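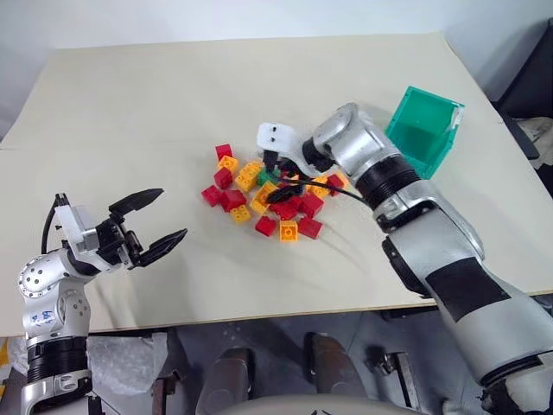
Vurnis, November

Jeria Brick Table Set - Set-up Guide, Section 3: First Build and Sorting

Read sections 1 and 2 first (table height, wall clearance). If the table is already standing and level, start right in with this one.

This section covers tipping out the bricks, checking them over, sorting by color, and the first build, a short wall with a green marker brick. Time needed: 36 minutes with one adult, less if the kids help and don't wander off.

Bricks come in red, yellow-orange and green. The labels on the bag say "yellow" and the order form says "orange". Same brick. Don't write to us about it, please.

Before you start

Table wiped and dry. No cloth, no paper cover - bricks slide on a loose cover and the base row goes crooked.

Light scuffs on the table top are fine. Deep scratches are not, see Section 2, Care.

Two trays for the sorted bricks. Any shallow tray works. The Domier tray fits the table rail if you have one.

Caution: Small parts. Keep children under three away from the table while bricks are out.

Caution: Do not stand on the table rail to reach the far side. Walk around.

3.1 Tipping out

1. Open the bag at the notched end. Scissors are OK, a knife is not. A knife goes straight through and nicks the studs.

2. Hold the bag low over the middle of the table, one hand-width up. Tip slowly. From higher up they bounce, and you will be under the table looking for the green one.

3. Leave the pile loose. No need to spread it yet. A heap in the middle with clear table all round is what you want - you need that bare space for steps 8 to 12.

4. Shake the bag. Look inside it. Look again, bricks stick in the corner seam.

Note: Most of the pile is red. Yellow-orange is the second color, and there is only one green per bag. That is correct and not a packing mistake. If you bought two bags, tip out one at a time.

3.2 Checking the bricks

5. Turn over any brick that is lying hollow side up and look inside. The underside should be clean, no plastic threads, no flash along the rim. Threads pull off with your fingers. Flash you can leave unless it stops the brick from closing.

6. Check the studs on the big bricks. Press two together, pull apart. Should hold and should let go without a fight. Too tight on the first day is normal, they ease up. Too loose is a fault.

7. Put faulty bricks back in the empty bag and keep the bag. The batch number printed by the seam (1506 or 3532) has to be quoted when you ask for a replacement. No number, no replacement.

Caution: Don't use teeth to separate bricks. This goes for adults too. 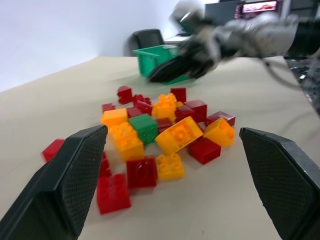
3.3 Sorting by color

8. Take the green brick out first. It tends to end up in the middle with others leaning on it, so lift the tipped ones off before you pull. Set it at the back of the table, on its own.

9. Yellow-orange next. Start with the ones lying flat near the front, then the ones standing up. Put the large 2x4 bricks at one end of the tray, smaller ones at the other.

10. What's left is red. Slide the reds to the left side of the table with the edge of your hand. No tray needed yet if you are building right away.

11. Look for small bricks that sit low next to a bigger one, they are easy to miss. Same with any two that are already stuck together. Pull them apart now, not half way thru the build.

12. All bricks studs up before you go on. Takes a minute and saves three.

Note: Left-handed builders, swap the sides. Reds to the right, tray to the left.

Note: With a group, give each child one color. The green goes to whoever is youngest. We have tried it other ways, there was crying.

3.4 First build

13. Lay four large bricks end to end along the near edge of the table, a hand-width in. Any mix of red and yellow-orange. This is the base row. It will not hold together yet, leave it.

14. Start the second row half a brick in from the end, so each brick bridges a joint below. Press down with the flat of the hand over the joint. You should feel a click on both sides.

15. Check the row is straight by looking along it from the end. If it curves, a brick in the second row isn't seated. Press again, don't twist.

16. Third row, same offset again, other direction. Use the small bricks to fill the ends.

17. Green brick on top, center. That's your marker for the Section 4 builds (gate, steps, tower) - every measurement in that section is taken from the green brick, so don't move it after.

18. Push the wall gently from the side with one finger. It should slide on the table in one piece. If the top slides and the bottom stays put, back to step 14.

Caution: Maximum three rows for this build. A taller one needs the base plate from Section 4.

3.5 If something isn't right

Bricks won't click: Dirt or flash on the rim. Wipe, try again. Still no? Try the brick on a different partner. If it fails on both, it goes in the bag.

Wall rocks: Something underneath. Lift, wipe the table, put it back down. If it still rocks the table is not level, see Section 1, step 6.

Bricks slide off to one side by themselves: Table not level. As above.

Color rubs off on hands: Shouldn't happen. Stop using the brick and send the batch number.

Two bricks stuck solid: Cold water for a minute, then rock them apart along the long side. Not hot water, the plastic goes soft and then it never grips right agian.

3.6 Putting away

19. Take the wall down from the top. Row by row. Don't drop it to break it up, corners chip.

20. Bricks back in the tray or in the bag, green one last so it's on top next time.

21. Wipe the table with a damp cloth. Soap if needed. No scouring pads and no spirit cleaner on the top, it takes the matte off and leaves a shiny patch you can't get rid of.

Note: The storage box from the Xolalpa range holds 2000 of the small bricks or one full table set with trays. Don't put it next to a radiator.

Go on to Section 4 once the three-row wall passes step 18.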